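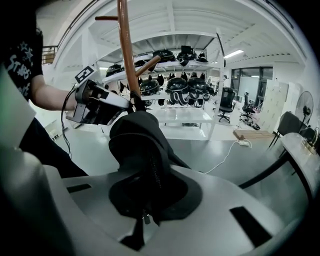

Two hand-held grippers, black zip-up item, coat stand

Is recording by hand worth it for cloth tasks?
Posted by Þórey Snorradóttir

We want an arm to handle clothing at a coat stand. The Cloltivis people say 400 demos with hand-held grippers will do it, with no robot in the room. I have my doubts. A person fixes a bad grasp without thinking, and I don't see how a pair of jaws on a cable captures that. Would remote control of the real arm be the safer bet? We have 26 recordings so far.

Ragnheiður Grímsdóttir
I'd distrust the 400. We did 1,000 on one jacket and the policy fell apart when we swapped in a softer one. Hand-held is much faster, I'll give them that – but you will happily twist your wrist in ways your arm can't. Replay 10 of your 26 on the real arm before you record any more. If the arm hits its joint limits, slow down and change where you stand. Remote control avoids that problem, but our operators were worn out after 55 takes and got sloppy with zippers. Also check that the marker tag on each gripper stays in view when fabric bunches up. Ours dropped out constantly and we threw away a lot of takes.

Herath
just use Mimia, it does the filtering for you. never had an issue with cloth (only tried towels though)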